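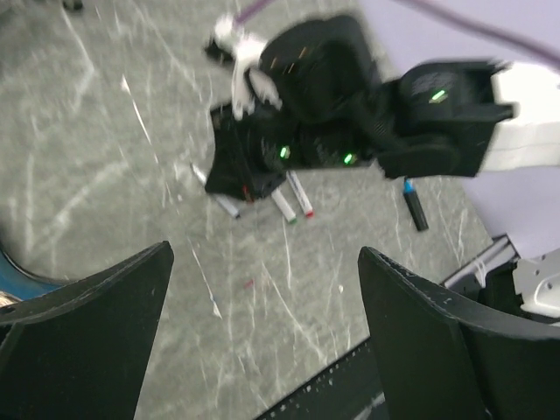 ボラ学習センター、共用マーカーの整理と管理方法の見直しを実施

お知らせ ＞ 施設・備品 ＞ 2026年度

カテゴリー：備品管理／利用者の皆さまへ

最終更新：2026年10月21日

ボラ学習センター（Bora）は、館内の各教室および工作室で共用している筆記用マーカーについて、全数の確認と仕分けを行い、あわせて貸出と返却の方法を改めた。新しい方法は、館内掲示による周知を経て、すでに全教室で適用されている。

対象となったのは、ホワイトボード用、模造紙用、工作用の各マーカー計192本である。これまで共用マーカーは教室ごとに保管され、補充の時期や本数も各教室の担当者の判断に委ねられていた。その結果、同じ色が一つの教室に偏る、用途の異なるマーカーが同じ引き出しに入っている、キャップの色と芯の色が一致しないといった状態が続いており、講座の開始前に必要な色を探す手間について、講師および利用団体から繰り返し意見が寄せられていた。

■ 作業の経過

作業は工作室で行われた。各教室の引き出し、教卓の下、貸出用のかごなどからマーカーを集め、用途、色、芯の状態の順に確認した。集めたマーカーは一度にすべて広げることをせず、少数ずつ平らな面に並べ、確認の済んだものから所定の箱に移した。作業台に載りきらない分については床面も使用している。工作室の備品は灰色のまだら模様の面に置かれることが多く、淡い色の小物は見落とされやすいため、区画を決めて端から順に回収する方法がとられた。

確認にあたったのは、備品管理を担当するフォラサデ・オグンディペ氏ほか職員2名である。オグンディペ氏は、「当初は本数の把握を目的としていたが、作業を進めるうちに、分類の基準そのものが教室によって異なることが分かった。軸の色で分けている教室もあれば、購入した時期で分けている教室もあった。今回は芯の色を唯一の基準とし、それ以外の分け方は廃止した」と説明している。

書いて確かめる作業には試し書き用の裏紙を用い、一本ごとに短い線を引いて濃さを見た。線がかすれたものは別の箱に取り分け、時間を置いて再度確認したうえで、使用の可否を決定した。使用できないと判断されたマーカーは、廃棄の区分に従って処理される。
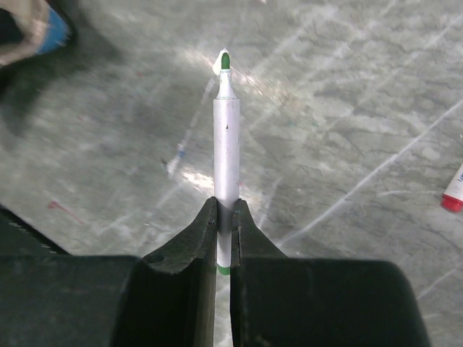

色の判別については、今回の見直しで最も多くの時間が割かれた。共用マーカーには購入時期の異なる製品が混在しており、キャップに色が付いているもの、ラベルに色名が印刷されているもの、軸全体が着色されているものがある。このうち判別が難しいのが軸の白い製品で、緑の場合、色が現れるのは先端のフェルト芯と、軸に巻かれた細い緑の帯に限られる。芯の側を手前に向けて立てれば色はすぐに分かるが、キャップをした状態で横向きに重ねると、帯の部分が隣の軸に隠れる。新しい保管箱では、こうした製品を帯の見える向きにそろえて収めることとした。

■ 新しい保管方法

保管には、収納棚「グルヴォン」（Gruvon）を新たに使用する。棚は工作室の入口側に置かれ、黒、赤、青、緑の4色について、それぞれ専用の段が設けられている。その他の色は最下段にまとめて収納する。各段には色名を記した札を掲示しており、札は日本語と英語の併記とした。小学生以下の利用者にも読めるよう、日本語にはふりがなを付している。

マーカーは横置きを原則とする。これまで一部の教室で行われていた、筆立てに芯を上にして立てる保管方法は取りやめる。筆立ては鉛筆および定規の保管に引き続き使用するため、撤去はしない。

教室への持ち出しは、講座または団体ごとに一箱単位で行う。箱には黒、赤、青、緑の各色をあらかじめ組み合わせてあり、追加が必要な場合は棚から直接取り出すのではなく、窓口に申し出ることとする。返却時には箱ごと窓口に戻し、職員が内容を確認したのちに棚へ収める。

■ 利用者へのお願い

センターでは、共用マーカーの利用にあたり、次の点への協力を呼びかけている。

・使用後は、芯と同じ色のキャップを確実に閉めること。
・持ち出した箱の中身を、他の教室の箱と入れ替えないこと。
・かすれたマーカーは箱に戻さず、「要確認」と記した容器に入れること。
・床や机の下に落ちたものがないか、退室前に見回ること。
・私物のマーカーを持ち込む場合は、氏名または団体名を記入すること。

キャップが見当たらないマーカーについては、廃棄せずに窓口へ届け出るよう求めている。今回の作業では、本体と離れて保管されていたキャップが複数の教室で見つかっており、これらは色別に袋に入れて窓口で保管されている。

講座の講師に対しては、終了時刻の前に片付けの時間を設けることが別途要請された。これまで、大型の模造紙を用いる講座では、片付けに20分近くを要する例があり、次の利用団体の入室が遅れる原因となっていた。箱単位での持ち出しに改めたことにより、返却時の仕分けは利用者側では行わない。

■ 補充と購入

補充品の購入先は、従来と同じく事務用品店のドテル（Dotell）とする。ただし、発注は各教室の担当者が個別に行う方式を改め、備品管理担当に一本化する。発注の時期は定例の在庫確認の後とし、講座の予定に応じて必要な場合に限り、臨時の発注を認める。

購入する製品の種類も整理する。今後は用途ごとに一種類を標準品と定め、標準品以外のマーカーは、現在庫がなくなった時点で取り扱いを終える。軸の白い製品についても当面はそのまま使用し、見分けにくさのみを理由とした入れ替えは行わない。詰め替え用インクに対応する製品の採用については検討中で、価格と保管場所の面から結論を出すとしている。

■ 今後の予定

同様の整理は、はさみ、のり、定規についても順次行われる。対象となる教室のうち、シェフ室（Shehu）は絵画講座の展示準備で使用中のため、展示の終了を待って着手する。同室のマーカーは今回の確認に含まれており、持ち出しの方法も他の教室と同じである。

オグンディペ氏は、「備品の置き場所が変わったことで、しばらくは戸惑う方もいると思う。棚の前に職員が立つ時間を設けるので、分からないことがあれば遠慮なく尋ねてほしい」と話している。職員による案内は10月中、平日の午前に行われる。

本件に関する問い合わせは、ボラ学習センター窓口の備品管理担当まで。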